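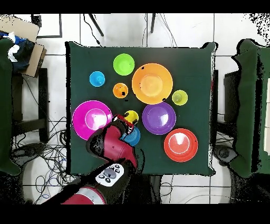

Figure 2. Plastic dishes and cups on the square table.

3.2 Tableware and layout

The tableware in our study was chosen to be cheap, light and easy to tell apart by color. It includes plates, bowls and small cups in plain plastic, in colors such as magenta, purple, lime green and sky blue. We bought the pieces from two suppliers, Stelell and Kotham, and for this reason the shades are not always equal. Orange was the most difficult case: the large orange plate and the red-orange plate were often given the same color name in our first labels, and in September we had to correct 168 of them by hand.

All layouts were prepared on a square table with a dark green cloth. The cloth keeps the background even, but it does not remove the shine of the plates, which can be seen in Figure 2 on the magenta and the purple one. We did not try to avoid this effect – dishes in a real kitchen also shine.

For each layout the pieces were placed with free space between them, without stacking. A new layout was made after every 20 trials, so that one arrangement would not have too much weight in the results. The full set has 2,000 trials and follows the Agbeko naming rules for tableware, where a cup is named by its color and its size, and a plate by its color only.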